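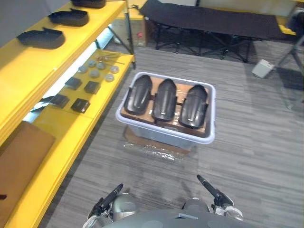
Ensinar um robô de dois braços por teleoperação parece coisa de videogame até a gente passar a primeira tarde inteira tentando pegar uma peça comprida e curva sem arrastar a vizinha junto. Foi assim comigo, e me perguntam tanto como eu faço que resolvi escrever tudo de uma vez. A tarefa que uso neste tutorial é simples de explicar: tirar uma peça preta da caixa e levar para a estante amarela. São três peças pretas lado a lado em cima do papelão, dentro da caixa, e elas ficam bem juntinhas, o que é ótimo para treinar a mão (e péssimo para o humor, vai por mim).

Vou supor que você já tem o robô ligado, calibrado e com a parada de emergência testada. Se ainda não tem, pare aqui e volte depois, sem pressa!

O que eu deixo pronto antes

Os controles carregados, espaço em disco de sobra, a lista de episódios do dia e água. Sério, água. Uma sessão minha tem 94 demonstrações, e eu já tentei fazer isso sem levantar da cadeira uma vez. Não repita. Hoje eu divido em blocos e troco com a Nidia Restrepo no meio, porque o braço cansado começa a tremer e o tremor vai inteirinho para a gravação.

O programa que uso para gravar se chama Andidon e guarda, junto com as imagens, a posição das juntas e a abertura das garras. Se você usa outro, tudo bem, os passos são os mesmos, só mudam os nomes dos botões.

Passo 1 – Escolha uma frase para a tarefa e não mexa mais nela

Escreva em uma linha o que o robô deve fazer. A minha ficou assim: "pegar uma peça da caixa e colocar deitada na parte de cima da estante". Parece bobagem, mas no meu primeiro conjunto de dados eu gravei metade dos episódios começando pela peça da esquerda e a outra metade pela que estivesse mais fácil, e o modelo aprendeu a hesitar no meio do caminho. Ficava ali, indo e voltando, uma tristeza.

Agora a ordem é fixa: esquerda, meio, direita. Se um dia eu quiser que ele escolha sozinho, faço outro conjunto, com outra frase.

Passo 2 – Comece sempre da mesma pose

Eu deixo as duas garras baixas, à frente da caixa, do lado de cá, com as pontas viradas para dentro. Salve essa pose no controle e volte para ela por comando, nunca no olho. Depois espere um segundo parado antes de mexer. Esse segundinho de imobilidade no começo ajuda muito na hora de cortar os episódios.

Um detalhe que me custou um dia: confira onde a caixa está no chão. Carpete listrado engana, a gente acha que pôs no mesmo lugar e pôs um palmo para o lado. Um pouco de variação é bom, mas tem que ser de propósito. Eu mudo a caixa de lugar a cada bloco e anoto.

Passo 3 – Ensaie sem gravar

Faça a tarefa inteira com a gravação desligada até conseguir terminar sem parar para pensar. Pensar aparece nos dados! Cada pausa sua no meio do movimento vira uma pausa que o robô acha que faz parte do trabalho. O Nilton Condori, que me ensinou a operar, me fazia ensaiar 4 vezes seguidas sem erro antes de liberar o botão vermelho, e eu achava exagero. Mantive a regra.

Aproveite o ensaio para testar por onde a garra entra. Com essas peças curvas, eu desço quase na vertical, fecho devagar e só depois puxo. Quem entra de lado esbarra na peça seguinte. Tente das duas maneiras com calma e veja qual combina com a sua peça, que provavelmente tem outro formato.

Passo 4 – Grave, e use as câmeras dos punhos

A câmera da cabeça dá a visão geral e é por ela que eu faço o deslocamento até a caixa e depois até a estante. Na hora de fechar a garra, passo os olhos para a câmera do punho. No começo é desconfortável, porque o dedo aparece enorme e desfocado e você perde a noção de distância. A minha dica é usar alguma coisa parada como referência. Eu alinho o vão entre os dedos com um dos montantes amarelos e só então avanço, em velocidade reduzida. Com uns dias de prática você para de procurar a outra tela.

Antes de cada bloco, olho essa vista com os dedos vazios e comparo com a do bloco anterior. Se alguma coisa estiver torta, aperto de novo o suporte e refaço o teste.
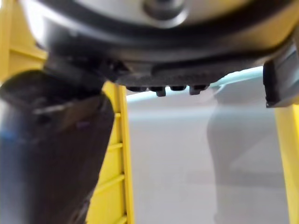
Passo 5 – Marque os episódios na hora

Terminou? Marque logo: bom, ruim ou dúvida. Não deixe para o fim do dia, que a memória prega peça. Eu marco como ruim quando a peça escorrega e eu não consigo recuperar, quando bato na borda da caixa ou quando erro a ordem. Se escorregou e eu peguei de novo com um movimento limpo, fica como bom, com uma observação. O modelo precisa ver alguma correção, senão, na primeira escorregada, ele segue para a estante de mão vazia, todo confiante.

Os de dúvida eu revejo no dia seguinte com o Eusebio Muñoz – ele é bem mais severo do que eu e corta sem dó.

Passo 6 – Olhe os dados antes de treinar

Abra alguns episódios ao acaso e assista em velocidade normal. Veja se as câmeras estão sincronizadas, se a abertura da garra no gráfico bate com o que aparece na imagem e se não sobrou um pedaço de você arrumando a caixa no final. Já treinei um modelo com isso no meio e perdi a noite.

Quantos episódios são suficientes? Depende da tarefa. Para esta, com 156 o robô pegava direitinho a peça da esquerda e se enrolava nas outras. Com 430 ficou bom o bastante para eu parar de gravar e ir mexer em outra coisa.

Se o seu controle tiver atraso, resolva isso antes de qualquer um dos passos. Comigo era o roteador, fui trocando de canal até melhorar. Na próxima parte eu mostro como faço a exportação do Andidon e quais campos apago antes de mandar para o treino.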